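Tipoki — prêt de matériel de cuisine entre habitants
Rapport d'avancement intermédiaire
Juin 2023

Objet : état du projet à mi-parcours de la subvention, points de blocage, demande de modification du budget.

1. Où en est le prêt

Le local de Warel est ouvert trois après-midi par semaine. Le catalogue compte 488 références, du faitout de collectivité à la balance de ménage, et 42 foyers ont emprunté au moins une fois. Le dossier initial parlait d'un « service de proximité utilisé par l'ensemble du quartier ». À la relecture, cette formule nous paraît imprudente. Le quartier passe devant la vitrine, entre parfois, et repart en majorité sans rien.

Le chiffre de 488 mérite d'ailleurs qu'on s'en méfie. Il additionne des objets très demandés (les grands faitouts, les moules à tarte par lot, l'appareil à raclette) et quantité de dons dont l'utilité reste à prouver. Nous avons accepté trop de choses au début, par crainte de vexer les donateurs. Les yaourtières, en particulier, arrivent plus vite qu'elles ne partent. Un tri est prévu en juillet et le total baissera. Nous préférons l'annoncer tout de suite pour que cette baisse ne soit pas lue comme un recul.

Quant aux foyers emprunteurs, nous ne savons pas s'ils auraient acheté l'objet en l'absence du prêt. Le formulaire de demande reposait entièrement sur cette hypothèse (un prêt égale un achat évité). Les conversations au comptoir laissent penser que beaucoup auraient demandé à un voisin, ou fait une autre recette. Nous proposons donc de retirer du tableau de suivi la ligne « achats évités », que nous serions incapables de remplir sérieusement.

2. Le logiciel de réservation

Ladum, l'outil de réservation en ligne retenu sur vos recommandations, fonctionne. Il enregistre les sorties, les retours et les retards. Il ne sait pas gérer un objet en plusieurs pièces, ce qui pose un problème assez évident pour des casseroles à couvercle. Le prestataire promet une mise à jour. Il la promettait déjà au démarrage.

En attendant, chaque couvercle a sa propre fiche, avec un numéro attaché à celui du récipient. Le résultat est peu lisible pour l'emprunteur, qui réserve parfois le couvercle seul. Un cahier papier double le logiciel au comptoir — c'est lui qui fait foi en cas de désaccord, et nous ne voyons pas comment nous en passer cette année.

3. Entretien et retours

C'est la partie du projet que nous avions le plus sous-estimée. La règle est simple sur l'affiche : l'objet revient propre. Dans les faits, la notion de propreté varie beaucoup d'une cuisine à l'autre, et une part des retours repasse par l'évier avant d'être remise en rayon. Le temps de lavage n'apparaissait nulle part dans le budget prévisionnel. Il existe pourtant bel et bien, et il est pris aujourd'hui sur l'accueil du public. 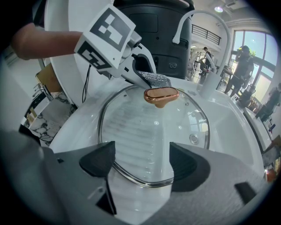
Couvercle en verre et éponge métallique, dans l'évier.

Le choix des produits et des accessoires n'est pas tranché. Les éponges métalliques viennent à bout des fonds brûlés, mais leur usage sur le verre et sur les revêtements antiadhésifs est discuté dans l'équipe, et les notices des fabricants, quand on les a encore, se contredisent. Nous avons rédigé une fiche d'une page, par matière. Elle sera jointe au rapport final si elle tient jusque-là.

Oltham, notre fournisseur de produits d'entretien, nous a proposé un contrat annuel avec livraison et formation. L'offre est bien présentée et nous n'en voyons pas l'intérêt : les volumes sont faibles, la formation porte sur des cuisines professionnelles, et l'engagement court au-delà de la fin de la subvention. Nous continuons à acheter au bidon.

Neuf objets ont été retirés du prêt pour casse ou usure depuis l'ouverture. C'est peu. Cela peut vouloir dire que les emprunteurs sont soigneux, ou que le matériel sort trop rarement pour s'abîmer. Nous penchons pour un mélange des deux.

4. Les ateliers

Trois ateliers collectifs étaient au programme du semestre et tous ont eu lieu : conserves, pain, cuisine en grande quantité. Le dernier a bien marché. Les participants avaient un repas d'association à préparer et sont repartis avec du matériel réservé. Les deux autres ont surtout réuni des personnes déjà convaincues, déjà équipées, et qui n'ont rien emprunté ensuite.

Nous doutons qu'il faille reconduire la formule à l'identique. La convention prévoit d'autres ateliers à l'automne. Nous souhaiterions les réserver à des groupes ayant une date et un repas en vue, quitte à en tenir moins.

5. Budget

Les dépenses de loyer et d'assurance sont conformes. Le poste « communication » est presque intact : les affiches ont été imprimées sur place et la campagne sur les réseaux, que nous n'avons jamais crue très utile pour un local de quartier, n'a pas été lancée. Le poste « entretien » est en revanche dépassé.

Nous demandons l'autorisation de transférer le reliquat de communication vers l'entretien, pour financer des heures de lavage et de vérification distinctes de l'accueil. Le montant total de la subvention ne change pas.

6. Ce que nous attendons de vous

Un accord écrit sur le transfert entre postes, si possible avant le tri de juillet.

Une réponse sur l'indicateur « achats évités ». S'il doit absolument figurer au rapport final, merci de nous indiquer la méthode de calcul admise. Celle du guide joint à la convention suppose un prix neuf pour chaque objet, y compris pour des dons qui n'ont plus de valeur marchande.

Une position sur Ladum. Nous pouvons tenir avec le cahier jusqu'à la fin de l'exercice. Nous ne renouvellerons pas l'abonnement sans la gestion des pièces multiples.

L'état des dépenses et la liste des objets retirés sont en annexe.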